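Search this site
Enter keywords Go

Progress report to Vermeulen: kitchen cell, upkeep and repair
Prepared by Najwa Salameh

This report covers the period since the August review. It deals with the two-armed machine in the kitchen cell at Nondarari and the work needed to keep it running.

The main job was the right wrist. It had developed some play, enough for the fingers to meet the rim of a cup lower than they should. Munther Zoubi took the wrist housing off, found two fasteners that had worked loose and refitted the whole set with thread lock. The arm was then recalibrated against the front edge of the worktop. We have logged 463 handling cycles since then and the play has not come back.

The left hand needed less. Its thumb was slow to open after long runs and we traced this to a worn tendon guide. Clolline supplied the part and fitting it took a morning. We bought five guides in the same order, so there are spares on the shelf.

Cables remain the weak point. The loop near the right wrist has to be long enough for the full turn of the hand and short enough to stay clear of the dishwasher racks. Omar Srour has tried two lengths and prefers the shorter one. The wiring under the end of the counter still has to be tidied and labelled – this was promised for the last period and has slipped. It is now first on the list.

Spending on parts stands at 4,000, within the budget line agreed with you. The service visit from Vesico is not included, as the invoice has not arrived.

The daily check is now written down. Whoever starts the machine opens and closes both hands, turns each wrist through its range and looks over the joint bands before any crockery is handled. Cup work at the lower rack is done with the right hand, and the left is kept open and clear of the drawer handles.

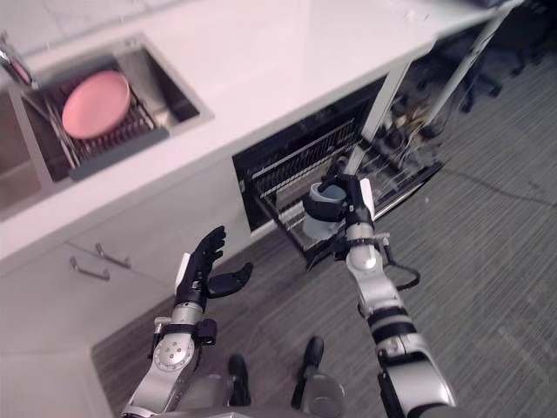
Delwyn Bolger would like the wrist fasteners checked weekly for the next two months, and thinks a monthly check is too long a gap while the thread lock is still unproven on this joint. We have agreed to this and changed the service sheet.

Still to do before the next report:
Label and tie the wiring under the counter
Fit the second tendon guide on the left hand
Confirm the cost of the Vesico visit

Raghda Majali will hold the service log while I am on leave.

Related items
Kitchen cell: August review
Service sheet, arms and hands
Spare parts list
Notes on cable lengths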